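Kitchen Store Walk-Round -- Wendstead Community Kitchen
Inspection sheet 97, dry goods and crockery racking
Date: 10/9/18

Right, same as last time, I've gone bay by bay and scribbled as I went, so forgive the rambling. Anything marked ACTION wants doing before the next cookery class uses the room.

1. Racking fixed and steady -- OK
Gave every upright a good shove and nothing rocked. The Zinberg bay used to have a bit of a lean on it, but the new feet fitted in May have sorted that out nicely.

2. Bay labels present and readable -- OK
The one on D2-5-1-1 is small, but you can read it without squinting, which is more than I can say for the ones by the door. I'd love the whole room done in that size of print or bigger!

3. Heavy things kept between knee and shoulder -- OK, mostly
The big Charpentier stockpots have come down from the top at last (thank you, whoever did that). The rice sacks are still on the floor and need to go on the low pallet. ACTION.

4. Crockery stacked safely -- COMMENT
See my notes on D2-5-1-1 further down. 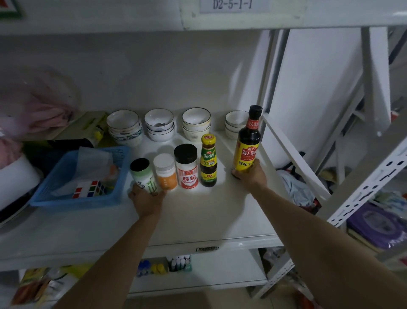 Written up by the Kitchen Safety Lead, Wendstead

Notes on D2-5-1-1, middle shelf
I do like having the bowls at the back and the seasonings in front, it makes sense when you're cooking and want the soy sauce in a hurry. My worry is anyone reaching over the bottles for a bowl. The soy sauce is tall and stands in front of the stack at the end, so please move it out of the way first. Use both hands for a stack, too!

The stack with the faint blue pattern could do with straightening. One of the black-rimmed bowls, the top one in its stack, has a dark stain inside, so that goes back to the sink and gets a proper scrub before anyone eats out of it. ACTION.

Glass next to plastic is fine by me, but the little oyster sauce bottle is the one I'd hate to see go over. Check the cap before you put it back, and the same for the soy sauce. Sticky shelves are how we got ants.

The blue mesh basket: the Rubik's cube wants to live somewhere that isn't a food shelf, and the crumpled plastic sheeting can be folded or binned. ACTION, and a very easy one.

5. Floor clear in front of racking -- OK
Please keep buckets tucked well in when you're finished with them, and any cords or handles off the walkway. I've got big feet and I find everything.

6. Dates and lids -- PART DONE
I got through 2 bays before the class came in. The rest is still to do -- I'll carry on with a fresh sheet.

7. Step stool -- FAIL
The rubber has gone on one foot of the Jidix stool. I've tagged it and put it in the office, so don't borrow it back. Replacement requested under job number 2737.

Next walk-round covers the fridges as well, so could everyone label their tubs before then, please.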